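Sorting the kids' bricks: by colour or by shape?
Potdale Parents board > Toys and clutter

larel_mum
2023-03-30
Right, I need opinions. We've inherited my nephew's bricks, over 4000 of them, and I'm losing the plot.
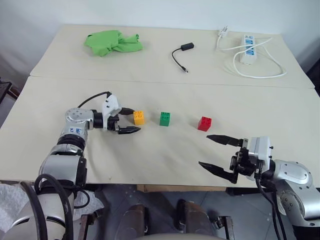
I started by colour and it looked gorgeous for one arvo. Then my son wanted a particular flat bit and tipped out the whole grey tub to find it -- so now I'm wondering if shape is the way to go.

waltholm3
Shape, every time! You can spot a red piece in a pile of mixed colours, but a tiny hinge in a tub of black? Good luck.

Châu Ung
Disagree, sorry. Mine are four and six and they build by colour (everything is a fire truck). Shape sorting lasted until May at our place and I was the only one doing it.

waltholm3
Fair enough for littlies I suppose. Mine are nearly teenagers.

dinh2242
We don't sort at all. One big drawstring mat, pull it up at bedtime, done. Half the fun is rummaging.

larel_mum
The noise of the rummaging though!! Might try colour for the big ones and a tackle box for the fiddly bits. Anyone know if the op shop still has those?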